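Snack box swap, what's going in yours?

clovthorpe_kel
30 Nov 2018
Right, doing mine tonight. Everything on the bed, open cardboard box, no plan. Truffle ham crackers are a yes. 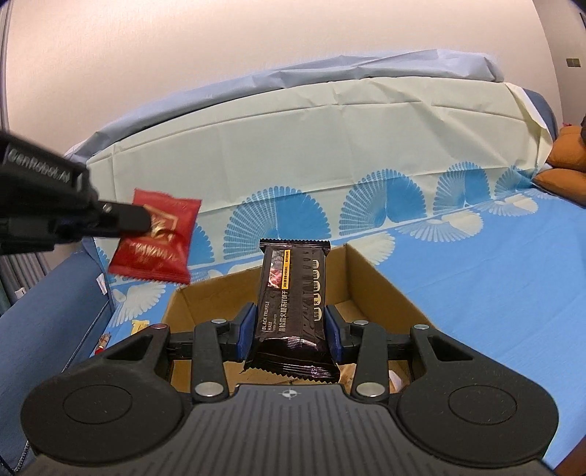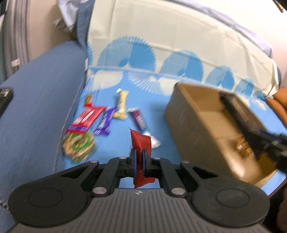 Limit's 10 quid postage from Pillalham and I'm nearly there allready. Crackers flat at the bottom or on top?

mollah955
Top. Always top. Crackers at the bottom = crumbs

bistix_fan
Disagree. Stand them up along the side, choc in the middle. Mine went to Clovthorpe in April like that, not one broken

mollah955
One box though. Try it with a heavy one

clovthorpe_kel
Side it is then. Chocolate bars loose or in a bag?

bistix_fan
Bag. And fill the gaps, kitchen roll will do

tin_lid
truffle ham?? on a cracker? no thanks. swap me for anyhting red

clovthorpe_kel
Your loss. Taping up after tea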